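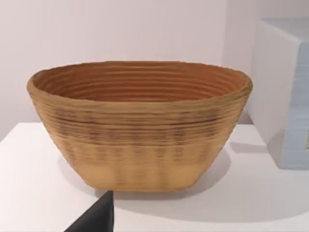 Trestedport Shelf

A hand-typed list of 207 travel memoirs in which somebody leaves a perfectly good house and regrets it in print. One row per book. Compiled by Jaqueline Rosales and Laurier Dufour, mostly in the evenings, from the donated boxes at the Trestedport reading room.

Last updated: 2019-12-11

What's in it

shelf.csv holds title, author, year, pages, mode of travel and the page on which the first blister appears. Books without feet in them (canoes, mostly) have a blank in that last column. A blank means "not applicable" and a dash means Laurier fell asleep.

Mode of travel is one of: foot, bicycle, boat, animal, other. "Other" was meant for trains. It now also covers a ride-on mower and Zacharias, a three-volume account of crossing Flillivwood by hitching lifts from vets.

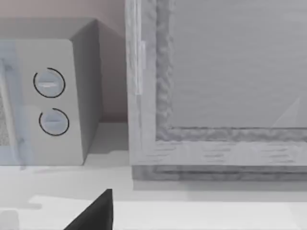
Page counts come from the last numbered page, so an author who tacks on forty pages of unnumbered kit list gets no credit for it. Most of the books run to roughly 200 pages. The long ones are nearly all about boats.

How books were chosen

They were in the boxes. We left out guidebooks, novels pretending to be memoirs, and memoirs we suspected of being novels. Mélanie Tremblay read the borderline cases and was stricter than either of us would have been – her notes are in holtus_notes.txt, named after the book that started the argument.
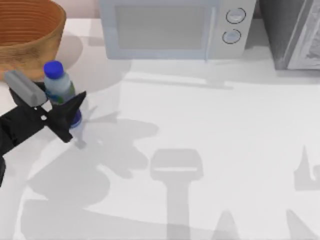 Small plastic bottle on the countertop, with the woven basket and microwave further back.

Known problems

- 22 rows have no year. Publishers of this sort of thing can be shy.
- The "funny" column is one person's opinion and should not be averaged.
- Accents were lost in the September tidy-up and put back by hand, a few of them on the wrong letters.
- Two editions of the same book count as two books if the author changed the ending. One did, after the divorce.

Using it

Take it, sort it, quarrel with it. If you publish anything, mention the reading room. Corrections are welcome with a page number.

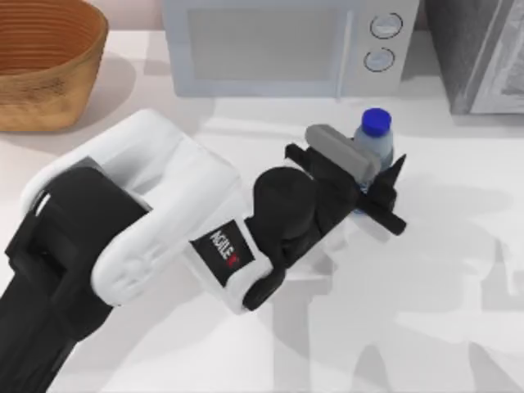

Water bottle held in the gripper, standing on the white counter top.

Comments

Clifford Bélanger: Row 88 is down as "foot". He gets on a bus in chapter two and never gets off.

Jaqueline Rosales: Changed to "other". He does walk to the bus.

Thérèse Lemieux: Could you add a column for dogs? I only read the ones where the dog is all right at the end.

Laurier Dufour: Will do – it means rereading the boats, so give me the winter.

Contact: the reading room desk, Trestedport | © Trestedport Shelf | Back to top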